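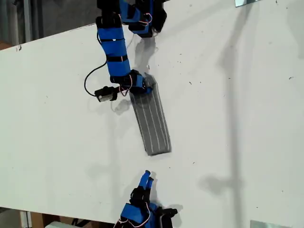
Closing the footbridge in the middle of the school year was a mistake, according to Dagný Brynjólfsdóttir, and she told the Tarberg town council so at its March meeting. She now leaves home at 6:45 a.m. to get her two children to the elementary school on the east bank. Before the closure they left at 7:25.

The Mill Street footbridge has been shut since engineers found rust in the hangers that hold up the deck. The bridge is 103 years old. It is the only way across the river on foot between the center of town and the highway bridge to the north, where the sidewalk is on one side only and gets narrow near the ramps.

The council voted 5 to 2 to keep the footbridge closed through the summer and to pay for a full repair. It turned down a second plan, which would have opened the bridge part of the day with a limit on how many people could cross at once. The town engineer's office said it did not have the staff to enforce a limit and could not say how much weight the worn hangers would take.

A petition asking for the part-time opening had 2734 signatures when it was handed in. Arnar Norðdahl, who collected many of them outside the Bota grocery store on the west side, said he was disappointed but not surprised.

"They had the report in front of them and it was a bad report," he said after the vote. "I still think they could have let the kids over in the morning and again at three. It's light foot traffic. It's not a parade."

Under the approved plan, the hangers on both sides will be replaced and the wooden deck will come up so the beams below it can be cleaned and painted. The railings will be taken off, repaired and put back. They will also be raised by several inches to meet the current code, a change that the local history society had opposed in a letter read aloud at the meeting.

The bridge was last closed for an extended time when its east footing was rebuilt after a flood. That job took one summer. The engineer's office expects this one to take longer and gave late October as the target for reopening, with the painting to be finished the next spring if the weather turns early.

Until then, people on foot have two choices. They can walk up to the highway bridge, or they can take the free shuttle van the town started running two weeks after the closure. The van makes a loop from the bus stop on Mill Street to the school, the clinic and the post office. It runs from 7 to 9 a.m. and from 2:30 to 6 p.m. on school days. One round trip takes 41 minutes when traffic is normal, and several speakers at the meeting said that was too long.

"If you miss it, you might as well walk," Brynjólfsdóttir said. "We have missed it. We have walked."

The council agreed to look at adding a second van for the morning hours and asked for a cost estimate before its next meeting. It also asked the state highway office to put a temporary barrier between the sidewalk and the traffic lane on the highway bridge. The state has not answered yet.

Business owners on the east bank also spoke. The owner of Bang, a lunch counter a few doors from the bridge steps, said her noon trade had dropped sharply and that she had cut her opening hours. She asked whether the town could put up signs telling drivers that the shops there were still open. The council said signs would go up at both ends of Mill Street and at the turn from the highway.

Another speaker asked why the rust had not been found sooner. The engineer's office said the bridge was inspected every two years, but that the worst damage was inside the sleeves where the hangers meet the deck and could not be seen until one of the sleeves was opened. Inspections after the repair will include opening a number of sleeves each time.

Money for the work will come from the town's road fund and from a state grant for small bridges. Repaving on Orchard Lane, which had been planned for this summer, will be put off until next year to free up part of the road money. Two people who live on Orchard Lane objected to the delay. One said the street had been passed over twice already.

Flutitum, the rowing club just below the bridge, will lose the use of its dock while the hangers are being replaced, and the river will be closed to boats under the span during working hours. The club has moved its summer classes upstream to the town beach. Classes start in June as usual, and families who have already signed up do not need to do so again.

Over 800 feet of riverside path on the west bank will be fenced off for equipment and materials. The playground next to the path will stay open, with its entrance moved to the Mill Street side.

The shuttle schedule is posted at the bus stop and in the lobby of the town hall. The next council meeting starts at 7 p.m. and will be held in the school cafeteria, where there is more room for the public.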